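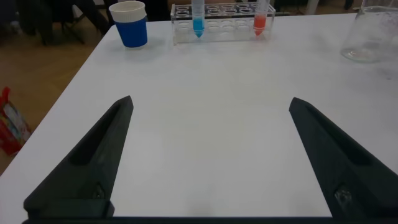

Trudden water tests are free again

8/25/18

Residents of Trudden who have a private well can bring a water sample to the Paquette hall until November. Last year 88 wells were tested, and 510 homes may use the service.

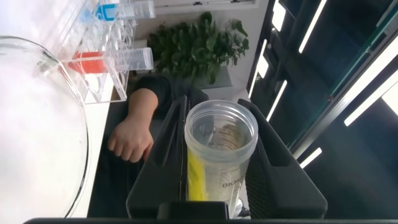

Wendy Stockdale would like the hall to stay open in the evening too, as many well owners work until six. The town has not yet answered her.

Results are sent by post after two weeks.
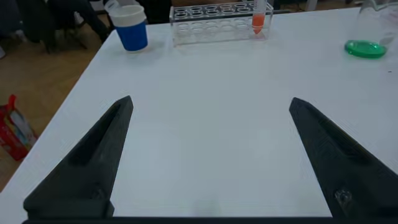
If a well does not pass, the owner receives a letter with advice, and a second test is also free.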